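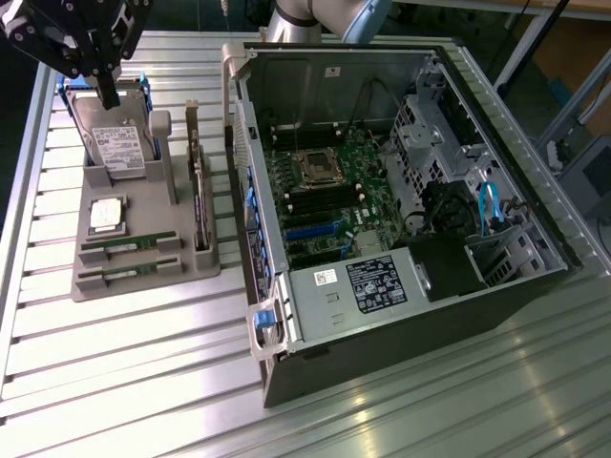 Does reusing parts from retired servers save public bodies money? Sometimes, and by a good deal less than the published claims would have us believe.

4.2 Where the savings go

The case for reuse normally starts from the price of a new part. A body that puts a used part back into service is credited with the full price of the new one it did not buy. Saludo's review of the Wircombe scheme follows this method throughout, and so does the later work by Espiritu on Gronow. We doubt that the method measures anything a finance office would recognise as a saving.

The first trouble is that many of the parts would never have been bought. The goods in question are plain ones, such as a 3.5-inch hard disk drive in its caddy or an expansion card (Figure 1), and offices hold on to them in case they come in handy. At Wircombe the stock list ran to 900 parts at the end of the scheme. Of these, 182 had gone back into a working machine, yet the review gives a value to the whole list. A part on a shelf has saved nothing so far, and it may never do so. Saludo (personal communication) accepts the point but argues that spare stock has an insurance value. That may be so. It would still need to be worked out, and the review makes no attempt at it.

The second trouble is labour. Wiping, testing and labelling were done by staff already on the payroll, and their hours were entered as free. The same hours could have been spent on repairs that users were waiting for. We asked both schemes for timesheets. Gronow kept none. Wircombe supplied sheets for August only, when two of the regular staff were on leave, and we would not want to build a yearly figure on them.
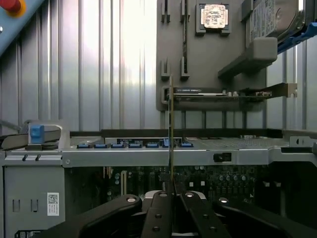 The third trouble is the length of life assumed for a used part. Espiritu gives every reused item the same service life as a new one, on the grounds that the items passed their tests on the way in. Passing a test says that a part works on the day. It says little about how long it will go on working, and age is hardly a small matter with disks. Cards with no moving parts may well do better, and it is a pity that the Gronow tables lump the two together. Without separate rows we cannot tell whether a few long-lived cards are carrying a large number of short-lived drives.

Clanura is the only scheme that followed its parts after they went back into use. Its records cover 111 items, which is a small number, and the way they were chosen is not set out. Even so, the replacement costs that turn up in the second year take a visible bite out of the saving booked in the first. The authors of the Clanura report call this a settling-in effect. We see no reason to expect it to settle, and the report stops before the question could be answered.

None of this shows that reuse is a waste of money. Fondberg, which bought no test gear and reused parts only when a machine had failed, seems to have come out slightly ahead on any reading of its accounts. It is also the smallest of the four and the one least often cited. In the next section we rework the Wircombe and Gronow totals with unused stock left out and staff hours priced at the ordinary rate.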